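Slide 1, hello

Morning, everybody. I run the tenant help desk at the Flollham legal clinic, and I've got fifteen minutes on security deposits, so I'm going to talk fast. Wave if I lose you!

Slide 2, who walks in

Mostly renters who moved out, waited, and got nothing back (or got a letter full of deductions). The usual fight is over 300 or 400 dollars. A lawyer can't take that for a fee, and the landlord knows it. But that's groceries and gas for a lot of our folks.

Slide 3, what we do on Thursday nights

We open at 5 and go until the line runs out. Last year we wrote 38 demand letters out of one small room on Voicu Street. Pause here, let people read the letter on the screen. It's one page. Dates, the amount, the new address, and a deadline to answer. I used to write three pages with every statute I could find, and I'm a little embarrassed about that now.

Slide 4, the Plitunano Apartments letters

Same carpet charge, same wording, tenant after tenant. We only caught it when somebody put the files side by side. Don't get into the settlement, just say it's closed. If anyone asks about fees, send them to the handout.

Slide 5, intake with Stokik

Okay, software, I promise this is short. Stokik is the form we use to sort people before they sit down. I love it for deadlines and I can't stand it for uploads. People have their lease on a phone with a cracked screen, and the form wants a PDF. So we still keep a scanner going, and yes, it jams.

Slide 6, what I'd ask you for

Two hours a month, no trial experience needed. If you can read a lease and be patient with somebody who's mad (they're usually mad at the landlord!), you'll do great. Sign-up sheet is by the coffee.

Slide 7, questions

Leave this one up while people talk. Repeat each question into the mic, I always forget.
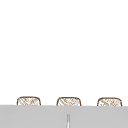

Closing slide: three woven, basket-like objects in a row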